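3.2 Planning and Budgeting for a Bench Assembly Cell

Complete this section before you request a quote for the arm. Part numbers given here refer to the Plimbridge price list. Allow for a table, a gripper, fixtures and spare parts in the first budget. Orders placed in stages are charged freight each time.

1. List every part the cell will handle. For each part, write down the largest width the gripper must close on and the weight. Use measured values. Drawings from part suppliers often leave out rails, latches and labels.

2. Measure the deepest point the gripper must reach inside the product. For desktop computer cases lying on their side, measure from the open side down to the motherboard, then add the height of any drive cage the wrist has to clear. Enter the total on line 37 of the planning sheet.

3. Select the table. A slatted aluminum top accepts clamps and fixtures along the length of the slats and can be rearranged without drilling. Solid tops cost less but must be drilled again for each new layout.

Note: The Fotberg table and the Friesen table use different slot widths. Clamps are not interchangeable. Do not split an order between them.

4. Budget for parts fixtures. Each loose part needs its own slot or pocket, placed so the fingers can close on it without touching the part beside it. 3D-printed fixtures are adequate for trial work and low volumes.

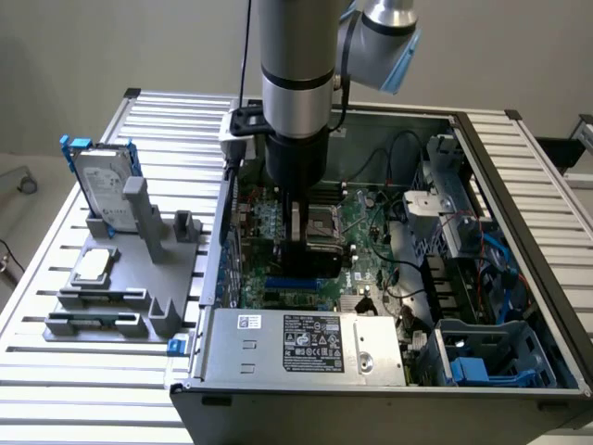
5. Add one spare fixture for every product variant. A fixture that holds a processor, a memory module and a 3.5-inch drive will usually need a new print when the drive rails change. Enter printing time as labor if the work is done in house.

6. Order fingers separately. The gripper (item 346) ships with blank fingers only. Finger sets for memory modules are item 3746 and have a lead time of 3 weeks. Orders received in December ship in the new year.

7. Reserve space for cables. Cables that run down the outside of the arm need slack at the wrist and must be counted as part of its width when checking clearance.

CAUTION: Do not plan trial runs on customer units. Set aside scrap cases and boards, and include their cost in the first budget. Bent socket pins are not covered by the arm warranty.

CAUTION: Disconnect the product from line power before it is placed on the table. The cell does not check for this.

8. Send the completed sheet to Tuncay Gündoğdu in Applications for a reach check - allow two working days. Quotes issued without a reach check cannot be changed to a longer arm at the same price.

Note: The Lerkon controller is licensed per arm. A second arm on the same table needs a second license, even if the two arms never run together.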